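Section 3: Arranging the stems

The Skullance starter leaflet says anyone can fill a vase in a minute. Maybe so. We have yet to see a one-minute bunch that didn't lean on its neighbors, so take your time with this section.

3.1 Lay everything out first

1. Clear a smooth table and wipe it down. A dark top makes pale buds easier to see.
2. Sort the artificial stems by color. Keep the reds together and lay them flat, heads facing the same way.
3. Leave the single buds apart from the bunches. They go in last.

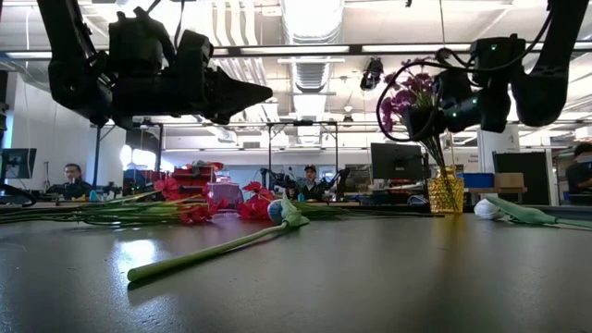

Rosaire Sawatzky

4. Set the textured yellow vase to one side with room to reach past it. Start with the purple flowers – they are the easiest group to judge by eye.

Note: The leaflet recommends "fluffing" every petal before you begin. I tried it on one batch and skipped it on the next, and Serena Lombardi could not tell me which was which. Skip it.

3.2 Filling the vases

5. Pick up each flower by the stem if you can. If you must take it by the head, use a light grip and let go before you turn the stem.
6. Lower the cut end into the neck and let the stem find its own angle. Forcing it straight rarely lasts.
7. Stop at 20 stems per vase. The box claims more will fit, and they will, if you don't mind a vase that tips.

Caution: Glass vases slide on a polished top. Hold the base with your free hand whenever you add a stem. 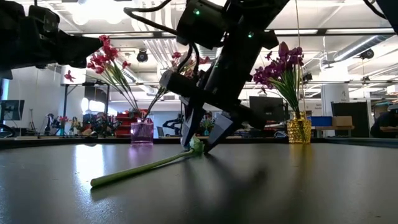 8. Step back and look from the front before adding the last bud. Most lopsided bunches are fixed by moving one stem, and most people move five.
9. If a stem keeps swinging out to the side, take it out and put it back on the opposite side of the neck.

Note: Brirnulik sells a clear gel that is supposed to lock stems in place. I have my doubts. It held for 3 days in our April trial and was a nuisance to wash out of textured glass.

3.3 Putting away

10. Lift the flowers out in small handfuls and lay them flat again, same colors together.
11. Dust with a dry cloth. Leave sprays and "bloom revivers" on the store shelf.

For replacement stems, see Section 5.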